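Break Room and Shared Tables – Walk-Through Checklist
September
By Noreen Breathnach

Exits and aisles
[x] Both doors open fully. The Mulligan Street one sticks at the bottom. Reported 3 times.
[ ] Aisle 39 inches clear. Failed. Chairs again.

Fire
[x] Extinguisher gauge in green. The tag is signed, though I'd like to know who checks it at 7 a.m. as written.
[ ] Exit sign battery test. Skelta says it passed. No paperwork, so I'm leaving this blank.

Electrical
[x] Microwave cord undamaged.
[ ] No extension cords in permanent use. 2 found, one behind the fridge. "Temporary" – same word as last time.

Storage
[ ] Top shelf under posted limit of 280 lb. Nobody could tell me what the boxes weigh. Elmarie Mthembu thinks it's fine. Thinking isn't weighing.

Food and tables
[ ] Food kept off work tables. The sign is up and I doubt it's read.
[x] Spill kit stocked. Gloves are all size small.
[ ] Wipe-down log filled in. Every line is in the same pen, which I don't find convincing. 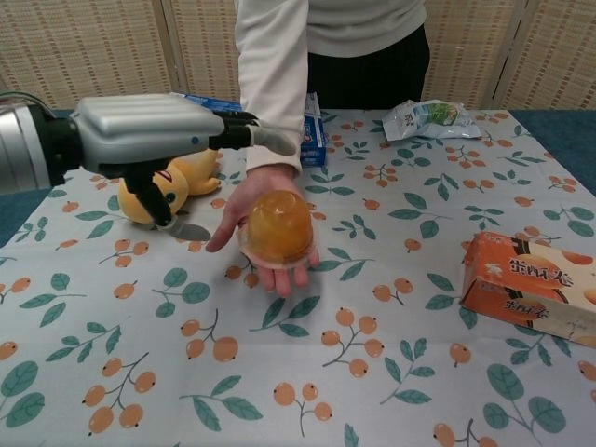
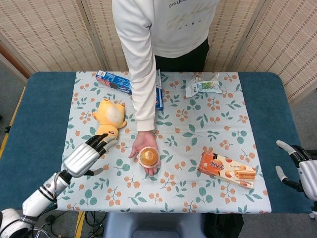 Tables, item 1. First photo: plush toy on table. Second photo: cup of jelly or pudding, lid on.

Last updated: September, E. Mthembu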